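Bought a used office tower, seller now says "no returns after opening the case"

Busolis Forum > Buying and Selling > Used Hardware

flisis_fan
Posted October 23, 2024
Hello all. I am asking for opinions because I do not know if I am the unreasonable one.
I bought a used tower from a small shop called Arsenault. The price was 300, and the page said "tested, 12 months warranty". It came well packed, but it restarts by itself every evening when I have many browser tabs open. I wrote to the shop and they answered very politely. They asked if I had opened the case. I said yes, of course, I wanted to look for dust.

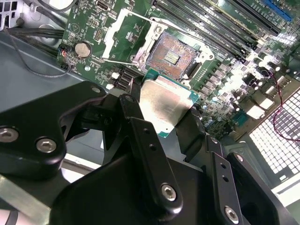
Now they say that the warranty ended at the moment when I removed the side panel. There was a small sticker on the back edge, and I did not notice it, I must admit. My question is simple: can a shop really refuse everything for a sticker? I did not change any part. I only looked and closed it again.

old_bracket
It depends very much on where you live, and you did not tell us. In many places a sticker alone is not enough, the seller has to show that you caused the fault. But look first at what the page said on the day you bought it. Did you save it?

flisis_fan
I have the order email only. It says "12 months, see terms". The terms page is very long and I think it was changed in March, because the date at the bottom says March.

marrow77
I will be the bad person in this thread. I sell used machines myself, and customers open them, move the memory, forget to push it in fully, and then want their money back. I lost 400 in one month like this. The sticker is the only protection a small seller has.
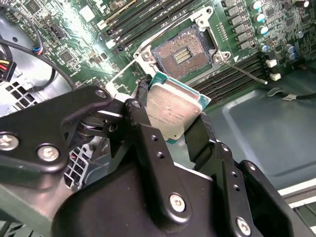
A chip beside its open socket

So I do understand Arsenault. If you want to clean dust, ask first. One email costs you nothing.

old_bracket
marrow77, I respect your experience, but a customer must be allowed to look inside a thing he owns. You can write down serial numbers before you ship. Then you know if a part was exchanged, and you don't need to refuse the honest people.

marrow77
Serial numbers do not tell me if somebody bent a pin. I write them down also, and it has helped me only with memory and drives.

quiet_lid
I had nearly the same story with Clonar, the bigger shop. They refused me too in the first answer. I wrote three emails, always short, always with the order number in the first line, and the third one went to another person who accepted the return the same day. Perhaps the first answer is only a habit with these shops. 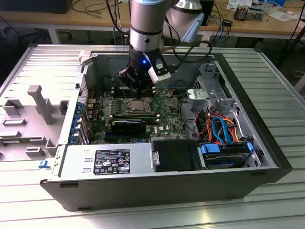 What I learned from it is that you should not discuss the sticker at all. Write only about the fault. When does it restart, how often, what were you doing. Ask for repair, and not for money, at least in the beginning. A shop that can repair a thing is less afraid than a shop that must pay.

flisis_fan
This is useful, thank you. I like the idea of asking for repair. But who pays the shipping? The tower is heavy and the post office is not cheap here.

quiet_lid
In my case Clonar sent a label. I would ask for it in the same email, as if it is normal.

marrow77
For a fault under warranty I send a label also. If I find that the customer broke it, I ask the shipping back. I think this is fair, even if some here will not agree.

old_bracket
With the label I agree. Asking it back, only if you can prove it - and we are again at the sticker.
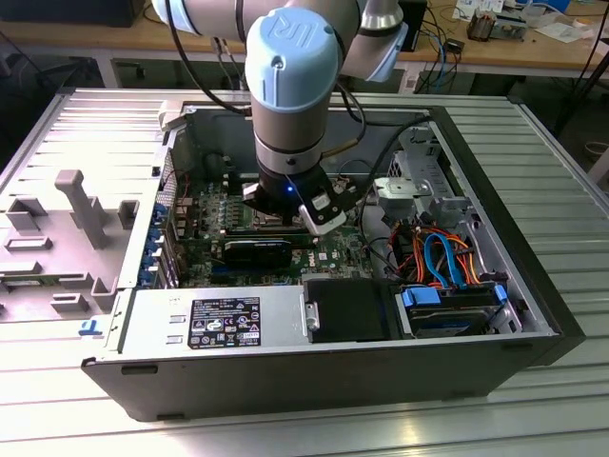
tab_hoarder
Please keep the original box, whatever you decide! I sent one back in a different box, and the discussion about the box was longer than the one about the fault. Also write a list of the restarts with the hour, for three evenings. Shops take a list more seriously than "it happens often".

flisis_fan
The box is in my cellar, luckily. I will start the list tonight and send the email on the weekend. If they refuse again I will ask the consumer office in my town, but I would prefer not to go so far, because the people at Arsenault were friendly.

marrow77
Be friendly also in the second email. I answer those first.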